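Section 4: Setting up a simulated sidewalk route

This section covers building and checking a route in the Skellov simulator before you load it onto a Gosetti delivery unit. Finish Section 3 (licence and controller pairing) first. You do not need the physical unit powered on for any of these steps.

4.1 Load the street map

1. Open Skellov and choose New Route from the Project menu.
2. Select the Inham map. Downtown is the default district and should be left as is.
3. Set the unit profile to Gosetti Standard. If you have the wide cargo box fitted, choose Gosetti Wide instead.
4. Click Load. A first load downloads 554 MB of map data. Later loads use the copy on your drive.
5. Switch to Unit View once the progress bar clears.

Note: Maps saved in the 2015 format have to be converted before they will open. Use Tools - Convert Map and save the result under a new name.
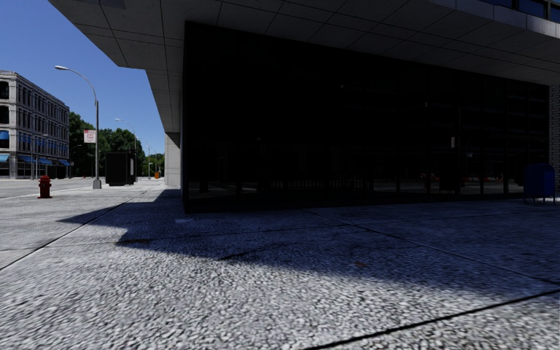 Unit View is where you set the start point and check what the navigation software has to work with. Drag the unit with the left mouse button and turn it with the arrow keys. Before placing anything, look for fixed objects the planner must keep clear of. On the Inham map these include the fire hydrant and street lamps along the curb side, and the blue mailbox standing in front of the brick at the end of the glass wall. Look at the light as well. The building's shadow lies across a wide stretch of pavement with full sun on either side of it, and its soft edge makes a good test of your exposure settings.

4.2 Place the start point and waypoints

1. Right-click on open pavement and choose Set Start.
2. Add at least 2 waypoints, one in sun and one in shade.
3. Draw a keep-out zone around each fixed object. Zones can overlap.
4. Set the curb as a hard boundary under Route - Limits.
5. Save the route.

Caution: Do not use the glass as a localization surface. Reflections can be read as real obstacles, vehicles in particular. Mark the full length of the glazing as Reflective in the Surfaces panel.

4.3 Run the check

1. Set exposure to Auto and press Run.
2. Watch the Confidence bar as the unit crosses from sun to shade. A short dip is normal. If the bar stays red, lower the speed limit and run it again.
3. Open the log when the run ends. Any line marked HOLD means the unit stopped to replan.
4. Repeat with the time of day set to 7:30 a.m. The shadows will move, so check every waypoint again.

A full check takes roughly 19 minutes on the recommended hardware - longer if you are recording video.

Note: The simulator does not replace a supervised run on the real sidewalk. Check with your municipality whether a permit is required.

For help with route files, contact Bradley Kershaw at Wanyama Support and attach the log folder as a single zip file.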